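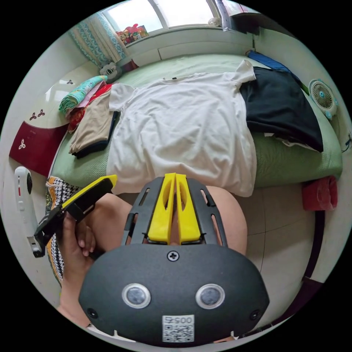

Gripper notebook, Giltville bench
February, started 9:40 am

Third entry on the finger closing fault, unit 005. Writing it up properly this time because the version going round by message is already wrong in two places.

What was reported from the house in Ilton: during T-shirt folding the fingers "close by themselves". Trigger released, fingers come together anyway, cloth gets grabbed. The report calls it random. I don't believe in random until I've run out of everything else.

What the log has: 764 trigger cycles in the session. In 49 of them the recorded finger gap drops with no matching trigger movement. So something is there. What the log can't tell me is whether the fingers moved or the gap reading moved. Those are different faults and the message thread treats them as one. The person holding it says they felt it move. Maybe. It's a light tool and you're leaning over a bed with it, I wouldn't swear to what I felt either.

Went through the suspects in order.

Trigger return spring. Swapped it for one from the spares drawer. Bench run with a folded towel, no faults. Then put the old spring back, also no faults. So that test says nothing about the spring, and I'd ask people to stop writing "spring replaced, fixed" in the fault sheet. It was typed in before I'd finished the run.

Yellow fingers. They print with a slight lip on the inner edge, and two of them can hang up on each other when they sit close together. Filed the lip off a spare pair. Couldn't get the old pair to stick on purpose, even pinching thin cotton at the tips. Doesn't clear them, but I've stopped looking there for now.

Slotted frame. Slight side play in the left finger. Snugged the screws and it's still there. Compared with the other unit on the shelf and that one has the same play and no reports against it.

Gap reading. This is where my money is. The Pruvost tracking code works out the gap from what it sees of the fingers, and when it loses one finger it holds the last value, then jumps. Looked at the 49 events again with that in mind. A lot of them sit in stretches where the tool is pointed toward the window. Bright window, pale sheet, white shirt. I would lose a finger too. But I haven't counted how many stretches like that had no fault at all, and until I do, this is a hunch with a nice story attached.

11:15. Reran the session through the Zullatov build, the one that's supposed to flag a lost finger. It flagged nothing. Either tracking never dropped, or the flag doesn't work. Checked by feeding it a clip with my thumb over one finger the whole way. Flagged nothing. So the flag doesn't work, and every clean report we've had out of that build since it went in needs a second look. Not pleased. I asked at the time whether anyone had tested it with a bad input.

1:30 pm. Older build, same session, with confidence printed out raw. Confidence falls at most of the events. It falls in plenty of other places too. Frame 595 is a good one to show people: reading goes from half open to shut in a single step, and no hand is that quick. I'd call that one a reading fault and argue it with anybody. The slower ones I can't call. Two of them look like a real finger closing, smooth all the way down, trigger flat.

Those two bother me. If the fingers do close on their own even rarely, it's a pinch problem for whoever has a thumb in there sorting out a sleeve. The force is low, and I know the argument that low force means no issue. I don't want to find out on somebody who was told it was a software thing.

For now:
Unit 005 is off the list. Tag on the handle, please leave it on.
Fault sheet entry changed from "fixed" back to "open".
No one relies on the Zullatov lost finger flag.
Trigger position and finger gap to be measured separately on the bench, with a dial gauge on the finger itself, so there's one number that doesn't come out of a camera.

Still to do: same shirt, same kind of light, other unit. If it shows the jumps too, the hardware people can relax. Need to borrow the big work lamp, and the gauge holder needs a longer arm, the one we have fouls on the handle.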